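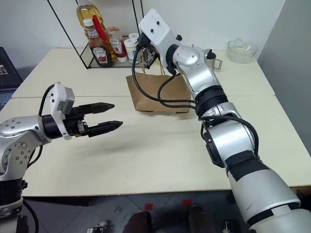 Quiénes somos

Hola, soy Trudy Pryor y llevo Pullbridge junto con Ashton Maihi. Ayudamos a obradores, comedores y cocinas pequeñas a planificar la compra de robots, desde la primera hoja de cálculo hasta el pedido (¡y sí, también la letra pequeña!).

Empezamos dos personas en un despacho prestado, con una lista de precios que no cuadraba por ningún lado. Hoy llevamos revisados 434 presupuestos y hemos acompañado a 58 clientes. No vendemos brazos ni cobramos comisión de quien los fabrica.

Cómo trabajamos

Primero miramos tus tareas: guardar la compra en una bolsa de papel, mover botellas, despejar una mesa. Luego sumamos todo lo que suele quedarse fuera: pinzas, cámaras, cables de repuesto, formación, horas de puesta en marcha... A mí esa parte me encanta, qué le voy a hacer.

Si piensas presentar tu presupuesto en febrero, escríbenos antes de Navidad y lo vemos con calma. Noeline Fairweather coge el teléfono por las mañanas; por las tardes, mejor por correo.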